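Wed 8 May

Quick one tonight, bread is in the oven and I have maybe half an hour before it needs to come out.

So. Moving. We are finally, properly out of the Lisham apartment and I've been meaning to write down how it went before I forget and agree to do it again. 51 boxes. I know because Mandla numbered them all with a fat marker and then lost the list that said what was in them. Great system. Number 12 could be towels. Could be the good knives.

Mostly it was fine. The van was late, then early for the second run, which was worse. Stairs at the new place narrower than I remembered from the viewing. The couch did not go up. The couch is now at Thandeka's, on loan, she says, but she's already bought cushions for it so I think that's that.

What I wasn't ready for was the sorting. I started in January, plenty of time, one drawer a night. Got through four drawers. Then did the rest of the apartment in nine days in a sort of fever. Three piles, keep, give, no idea. The no idea pile won by miles.

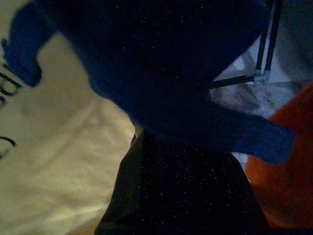

Paperwork is the worst. Clothes you can decide in a second, either it fits or it doesn't. But eleven years of letters from the bank? The warranty for a kettle we don't own anymore? I sat on the floor with a shredder that overheats every ten minutes and read old birthday cards while it cooled down. Found one from Minttu with a $20 bill still in it. Sorry Minttu. Spent it on tape.

Things I'd do different. Pack the kitchen last, and I mean LAST, we ate cereal out of a measuring jug. Keep the screws for the bed in a bag taped to the bed. Don't pack the phone charger (box 38, found it Sunday). Get a quote in writing, ours went from 300 to 400 on the day becuase of "access." Argued. Lost. Paid.

Also change your address early. I left it and now I'm on hold with everyone, the water people had me down as two customers and neither of them was allowed to close the account.

Good bits though. The light in the new kitchen in the morning. A proper bath. The lady downstairs, Mrs. Oosthuizen, came up with a plate of something with apricots in it and the name of a plumber, and we've needed both. The bakery on Wutby Road opens at six and I can smell it from bed.

Still about 20 boxes to go. They're in teh hall and we walk sideways. Khanyisile is coming Saturday to help put shelves up, she has a drill and opinions.

Ok oven. More when I find the other lamp.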